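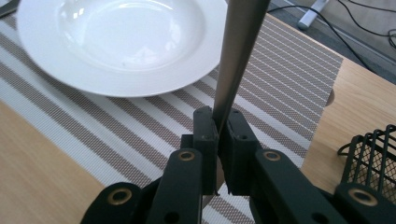
House rules for setting a table with hand-held grippers

These are the rules we use at Pullen when someone straps in and spends an afternoon laying one place setting over and over. Hoi-yan Tam wrote the first version on the back of a delivery note. It has grown since, mostly after arguments.

Before you start

Put the mat down square to the near edge of the table, plate in the middle, and leave it there. If you nudge it during a run, carry on. If you nudge it between runs, put it back. People get this the wrong way round with great confidence.

Check the screws on both grippers with your fingers, then with the proper driver. Open and close each one 17 times with nothing in it. You will feel silly by the ninth. Listen for clicking.

Clear a patch of wood wide enough to open the jaws fully without touching anything. This is where you begin and end every run - jaws open, hands still, count to 2 under your breath.

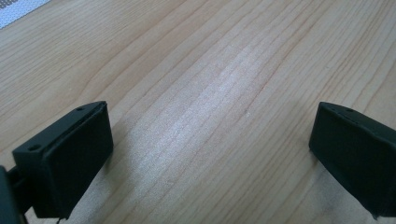 Wipe the pads at the start of each session with a dry cloth. Kristof Verstraete once used furniture polish, and we lost a morning to forks that would not stay put.

Picking up cutlery

1. Come in from above at a slant, slowly enough that a bored colleague could follow it.

2. Grip the handle. Tines and blades are for eating with.

3. If it slips, let it slip, open the jaws and try again in the same run. A fumble with a recovery is worth keeping. A fumble followed by swearing and a bare hand is not, and goes in the bin.

4. Never pass a piece from one gripper to the other unless the task sheet says so.

5. Keep the cable on the outside of your arm. If it crosses the mat, stop, sort it out and start that run again.

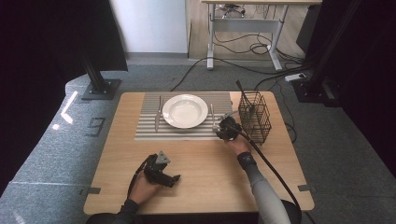 Knife on the left or knife on the right is a matter for the task sheet, whatever your mother taught you. Write down which layout you used before the first run and don't improve on it halfway through. We have 89 runs from September with two layouts mixed together and no note to say which is which, and they sit on the Tesitow drive like a bad tin of paint.

Stopping

Take a proper break when your wrists ask for one. The daily ceiling is 200 runs per person, and it is a ceiling. Sign the sheet, park both grippers with the jaws open and coil the cables loosely.
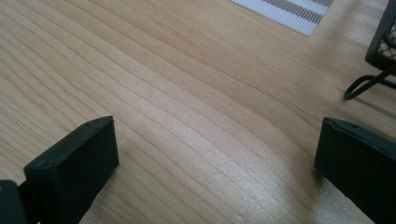 Vlasta Petek: Could we have a word about rule 3? On the Celter job we kept every slip, including the ones where the fork ended up on the floor, and the floor ones were no use to us at all. I'd add that a run ends when something leaves the table.

Fair point, and added as rule 6 on Mar 13, 2025. Pick the thing up by hand, log the run as dropped, and go back to your patch of wood.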